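3.2 Gripper setup and upkeep

The cell has one arm over a white bench and a hand-held gripper used for recording demonstrations. Both were set up in an ordinary office at Fistska. The finger pads wear quickly, and a worn pad changes how an object sits in the jaw, so we fixed a service interval of 400 grasps. At each service the pads are wiped, the finger screws are tightened, and the jaw is closed on a gauge block. 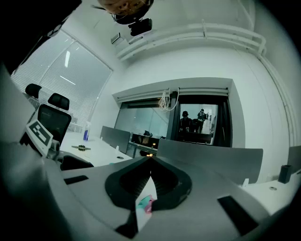 Wilma Semple

The opening width is read from the markers on the fingers. If the reading with the jaw closed on the block has drifted since the last service, the zero is set again before any further recording. Over 3,000 grasps we reset the zero twice, both times after a pad change.

Test objects are placed on the bench by hand. Upright objects with narrow necks were added in the second month, when the first set proved too easy to hold.
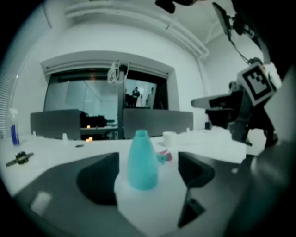 Figure 4. Turquoise bottle between the fingers of the hand-held gripper, with the robot arm at right.

Thin objects need a separate check. A pad that still holds a bottle well can let a stick turn, and the error does not show in the width reading. We therefore finish each service with a short run of stick grasps.

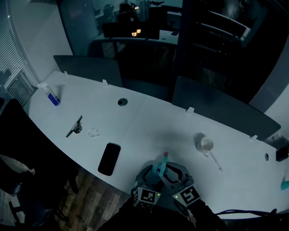 A run that fails is repeated once with the same pads. If it fails again, both pads are replaced as a pair and the count starts over. The longest-lived pair in this study, from Plarberg, was taken off after 376 grasps, short of the first planned service.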